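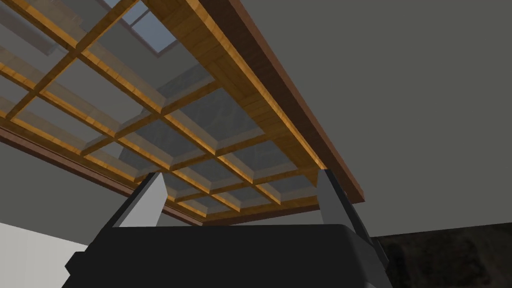

シミュレーション画面:木製格子フレームの下面とグリッパ

Kamus_eq
格子枠の下面作業を検討中。来期予算でアーム2台とグリッパ3種を申請する予定。Zesanoの見積は納期29週前後。7月発注で間に合うか。

torvik_s
先に台数を詰めるべき。下から上向きに寄せる姿勢だと手首の可動域が効く。到達確認はシムで済むので、1台分の予算は保留でよい。

mekki
保留には反対。うちは分割申請にして2台目が翌年度送りになった。一括で通して納入時期だけずらす方が楽。

Kamus_eq
分割不可の規定はない。ただ保守契約は台数割引があり、単価が変わる。

hari_no_ue
グリッパ3種は過剰では。画像のような平行配置の2本指で格子の桟をつかむなら、指先の交換で足りると思う。Dramanoの指先キットは6点組で、本体を買い足すより安かった。

torvik_s
>>hari_no_ue
画像の指は内側に少し傾いている。平行とは言い切れない。桟の厚みと開口寸法を出してから選定してほしい。半透明パネルに指先が当たる場合の許容荷重も要る。

hari_no_ue
訂正する。指先交換で足りるという意見は変えない。

Kamus_eq
寸法表はMaurya側の図面待ち。申請書はアーム2台、グリッパ1種、指先キットで書き直す。予備費の率は未定。

mekki
架台と安全柵の費目が抜けている。アーム本体とは別見積になる。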